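Massawe House Residents' Guide: Frequently Asked Questions about Shared Kitchens

Please read these answers before contacting the Residences Office. They apply to all shared kitchens in Massawe House and in the Wisach annexe. 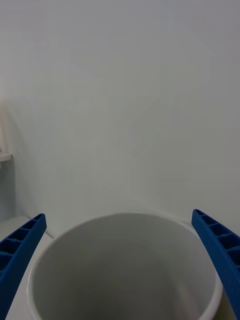

The answers are reviewed each February. Where an answer differs from your licence agreement, the licence agreement applies.

Before you arrive

What is provided in the kitchen?

Each kitchen has a hob and oven, a microwave, a kettle, a toaster, fridge-freezers, a table with chairs, and bins for general waste, recycling and food waste. An ironing board is kept in the corridor cupboard on each floor. Pans, crockery, cutlery and tea towels are not provided and residents should bring their own.

Can I order a kitchen pack in advance?

Yes. Packs may be ordered through the online portal when you accept your room and will be left in your room before you arrive. Orders cannot be changed once the portal has closed. If your pack is incomplete, tell reception within two working days of collecting your keys. Claims made after that will not normally be considered.

How many people will share my kitchen?

This depends on the floor. Kitchens in Massawe House serve larger groups than those in the annexe. Your allocation email gives the number for your flat. We are unable to move residents between flats on the grounds of kitchen size alone.

May I bring my own appliances?

You may bring a rice cooker, a slow cooker, a blender or a coffee machine, provided that it has a UK plug and is in good condition. Deep-fat fryers, portable hobs, heaters and additional fridges are not allowed. Any fridge needed for medical reasons must be agreed with the Residences Office beforehand and will be kept in your room.

All electrical items may be tested by our contractor, Fidon. Items that fail will be labelled and must be taken out of use at once. Fidon staff carry identification and will knock before entering any flat.

Storage

How is cupboard space shared out?

Every resident has one lockable cupboard and one fridge shelf, both numbered to match the bedroom. The freezer drawers are shared. The number of your bedroom is the number of your cupboard, even where this means that the cupboard is not the nearest one to your door. Please do not swap without telling us, as keys are recorded against room numbers.

I have lost my cupboard key. What should I do?

Report the loss at reception. A spare will be lent to you on the same day where one is held. If the spare is not returned, the lock will be changed and the charge added to your account.

Can I leave food in the kitchen during the vacation?

Dry and tinned goods may be left in your own cupboard if your licence covers the vacation. Fridges and freezers are emptied and switched off in any flat where every resident is away. Notice is given by email and by a sheet on the kitchen door. Food left after the date shown on the notice will be thrown away and no refund can be made.

Someone is using my things. Can the Residences Office help?

We ask residents to raise the matter with their flatmates first, either in person or through the flat's group chat. If this does not settle it, the Residence Adviser can arrange a short meeting. We do not search bedrooms or private cupboards for missing crockery or food. Marking your items with your room number is strongly encouraged.

Cleaning and waste

Who cleans the kitchen?

The cleaning team washes the floor, wipes clear worktops and cleans the outside of the oven and fridges once a week. For Massawe House the day is Friday. Residents are responsible for washing up, for the inside of the oven and microwave, for their own shelves and for emptying the bins.

The team will not move personal belongings. If the worktops or sink are full, those areas will be left and a card will be placed on the table to say so.

What happens if the kitchen is repeatedly left in a poor state?

The first card is for information only. After a second card in the same term, the Residence Adviser will visit and a date will be set for the kitchen to be checked again. If it is still below standard, a deep clean will be arranged and the cost divided equally between the residents of the flat, unless one or more residents have accepted responsibility in writing.

I was away when the mess was made. Do I still have to pay?

You may ask for your share to be removed. Write to the Residences Office with the dates on which you were away and, if possible, some evidence such as a travel booking. Requests are decided by the Residences Manager, Dennis Nyamweya. Please allow ten working days for a reply.

Where do I take the rubbish?

The bin store is behind the cycle shed and is opened with your room fob. Cardboard boxes should be flattened. Glass goes in the separate bank by the gate and should not be put out late at night, out of respect for residents on the ground floor. Cooking oil must not be poured down the sink. Leave it to cool, put it in a sealed container and place it in general waste.

Where can I get food waste liners?

Liners are free from reception. Two rolls are allowed per flat each term, and further rolls can be bought from the shop. Ordinary plastic bags cannot be used in the food waste bin.

Safety

What should I do if the smoke alarm sounds while I am cooking?

Turn off the hob or oven if it is safe to do so, leave the kitchen, close the door and go to the assembly point on the lawn. Do not return until you are told that you may. This applies even if you are certain that the cause was toast.

May I prop the kitchen door open?

No. The kitchen door is a fire door. Propping it open, or covering a heat detector, is a breach of your licence. A charge of £300 may be made where safety equipment has been covered or damaged, in addition to the cost of any repair.

Can I cook late at night?

Kitchens are open at all hours. Quiet hours begin at 11pm, however, and we ask that blenders and music are not used after that time. Please do not cook if you are unwell or very tired, or if you have been drinking. The hobs switch off after a set period, but the ovens do not.

Repairs

How do I report a fault?

Use the repairs form on the portal and give the flat number, the item and a short account of the problem. One report per fault is enough. Reports made to cleaners or in the group chat will not reach the repairs team.

How long will a repair take?

Loss of all cooking facilities, a leak that cannot be contained or a fault with a fire door is treated as urgent, and we aim to attend within 4 hours. A fridge or freezer that has stopped working is seen to on the same or next working day. Other faults, such as a loose cupboard door or one hob ring out of use, are normally dealt with within ten working days.

Some ovens in the annexe were supplied by Wuvholm and parts for them have to be ordered. Where a wait is likely, residents will be given access to a kitchen on another floor.

Will I be told before someone comes in?

For repairs that you have reported, no further notice is given for access to the kitchen. For planned work we give at least seven days' notice by email. Staff will not enter your bedroom in connection with a kitchen fault.

Guests and shared meals

May I have guests in the kitchen?

Yes, up to 2 guests per resident at any time. You must stay with them, and you remain responsible for anything they break. Other residents must still be able to use the kitchen.

Can our flat hold a larger meal?

The common room on the ground floor has its own kitchen and may be booked free of charge for this purpose. Bookings are handled by Hamisi Kariuki in the Residences Office and should be made at least one week ahead. The room must be left as it was found – tables folded, bins emptied, lights off – by 10.30pm.

Questions not answered on this page may be sent through the portal under "Kitchens". Reception is open from 8am to 8pm on weekdays and until 1pm at weekends. Out of hours, please telephone the duty team on the number shown on your key card.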